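Wallpaper, waste bins and a stone that must be wiped: a talk with the owner of Dramani

The shop called Dramani is on the ground floor of a former shoe repair, on a street with more parked bicycles than customers. The owner sells wall panels with painted and drawn animals, tabletops in stone and stone look, and a small number of objects for the house, among them wastebaskets. She prefers that I write about the work and leave out her name, so in this text she is simply the owner. We met on a Wednesday, before opening time, and we drank tea from cups that she later told me were also for sale.

I wanted to begin with the animals, but she wanted to begin with the bins.

"People come in and they have already chosen everything," she said. "The floor, the lamp, the paint. They have a folder. Then I ask them where the rubbish goes, and they look at me as if I said something not polite. But you will have a bin in this room. You will see it every day. So let us talk about it now."

She learned this in her first job, at Likia, a company which furnished waiting rooms for dentists and small clinics. She was there for 3 years and she ordered chairs, coat hooks and magazine racks. The bins were always ordered last, from what was left of the budget, and they always came in gray.

"A waiting room is a place where you look at things because you have nothing to do," she said. "I sat in many of them to see how the chairs were. After ten minutes you know the bin very well. You know if the bag is too big for it. You know what the person before you had for lunch."

After Likia she worked for a printer of wallpapers, and there she discovered that she liked walls more than furniture. Dramani came out of these two jobs together. The panels are sold in sets of three, one for the back and one for each side, because she thinks a drawing should turn the corner with you. Her customers are mostly people with small rooms: a guest toilet, a corner for breakfast, the end of a hallway where somebody has put a table and doesn't know what to do next.

I asked why the animals are so large in such small rooms. She had clearly heard this question before, and she answered it with patience.

"Everybody says small room, small pattern. Little flowers. I tried it, and I found that with little flowers you feel the walls more. You see how many flowers fit, and it's not many. With one big head you don't think about the wall. You think, there is an elephant, and he has more space than me."

The elephants were the first drawings in the series. She did not draw them herself. They come from a studio that works in ink, with many fine crossed lines, and she asked for one change only, which was that the skin should have more wrinkles. In the first version, she said, they looked ironed.

The colors took longer. For the back panel she had tested a cream, a mustard and a green so dark that the leaves disappeared in it. The pink came from a paint card she had kept in a drawer since her Likia time. Her family did not like it. A neighbor said it looked like fish. She took it anyway, and now it is the color that most people ask for, though she admits that some of them call it by other names when they order, peach or coral or once "the ham one."
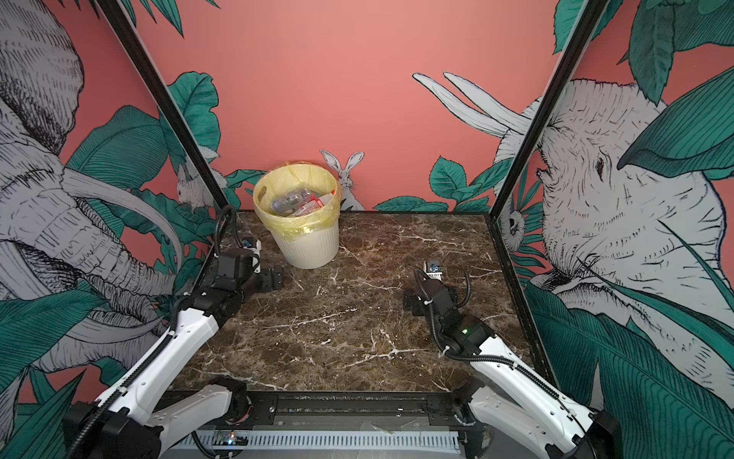

Marble is the part of the business where she has the most arguments with customers, and she doesn't avoid them. A dark stone is forgiving with coffee and not forgiving with dust, she explained, and with a light stone it is the other way around. The brown one with the white and cream veins is her own favorite, and she likes it best in a square top, where the veins have no long side to run along. She also has a strong opinion about what may stand on it, and the white ribbed wastebasket is allowed, with its pale yellow bag folded over the rim, in front of the painted rabbit that looks out from behind it. "If you fold the bag outside, fold it all the way around," she said. "Half inside and half outside looks like a bed that a child has made."

I said that a yellow bag in a white bin was perhaps a brave choice. She shook her head. The completely clear bags look clean in the shop and sad at home, she thinks, and the black ones make a hole in a light room. Pale yellow is in the middle. You can still see what is inside, and she considers this an advantage.

"When you see it, you empty it. With a lid, people forget for a week. I had a bin with a beautiful lid, a very expensive one, and I found in it a banana from another season."

The bins come from Nestex, which makes them in three heights. She sells the low ones for tables and desks and the high ones for the floor. I wanted to know if people really put a bin on a table, because I have never done it in my life, and she laughed at me a little. For wrapping gifts, she said. For sewing, for cleaning out a handbag, for the evening when you finally open all the post. You put the bin up where your hands are, you do the work, and you put it down again. Her grandmother did it with a bucket when she peeled potatoes for the whole family, and in her opinion it is still the correct method.

She is also strict about bottles. Where she lives, plastic bottles go back to the store, and the small packaging goes into its own container in the yard. At home she has one basket for this light packaging and another for everything else, and she empties the first one in the evening.

"A bottle takes all the space if you put it in with air," she said. "I tell this to my son since he was small. He is a grown man now, and he still puts it in with air."

We went then to the back of the shop, where the sample books are. The complete collection has 949 numbers, but this includes all the colors and sizes, and she said I should not be impressed by it. The drawings that people really buy would fit on one hand. Elephants are first. After them comes the rabbit, and after the rabbit a set with only leaves, for people who say they don't want to be looked at while they eat.

The rabbit has its own story. It was planned as a detail, a small surprise low on the back panel that you find after you have lived with the wall for some time. Then a mother asked for it alone, for the room of her daughter, and after that other mothers asked. Now it is a separate sheet. The owner is happy about the sales but she is a little sorry about the surprise.

"He was made for hiding behind things," she said. "A chair, a pot, whatever you have. If you put him alone on an empty wall he is only a rabbit."

I told her that I had needed some time before I noticed the smaller animals among the leaves at the sides. This pleased her very much. She said that children find them first, and that adults find them when they are on the telephone. In one house, a customer wrote to her that they had the panels since June and the husband discovered only in winter that something was sitting up there in the leaves. He thought at first that it was a stain.

There are things which went wrong, and she spoke about these openly. The first glue was bad, and a full order for a small hotel called Clivberg had to be done again at her cost. The bill was 1678, without counting her own hours, and she said the amount so exactly and so fast that I understood she has not forgotten it. The hotel stayed with her. It has the leaves in the breakfast room now and elephants in the bathroom on the second floor, and she goes there once in a year to see how the corners are holding.

She told me also about hanging the panels. The side walls should go up before the back wall, in her experience, and the tusks have to be checked from the door before the glue is dry. If a tusk is meant to reach over the corner and the two pieces are moved even by the thickness of a coin, you see it forever. She recommends to wait 30 hours before you put any furniture against the wall. Most people wait one night, and then they call her.

To clean the panels she uses a dry cloth, and for the marble a wet one and then immediately a dry one. No vinegar and no lemon. She repeated the lemon two times, with a serious face, and pointed at a dull ring on the counter near the cash register – her own mistake, from a summer drink.

Before I left I asked what she is working on next. She has drawings for a series with water birds, and she doesn't know yet if she likes it. The birds are elegant, but she says their legs are too thin for a wall and from far away they look like cracks. She also wants to convince Nestex to make the ribbed bin in a dark green. They have told her that green bins remind people of the garden. She has sent them one of the leaf panels as an answer and is waiting to hear.

At ten o'clock she turned the sign on the door. The first customer was a man with a folder. He wanted to see the pink, he said, and he had measured everything. She took him to the sample books, let him open the folder on the table, and asked him where the rubbish goes.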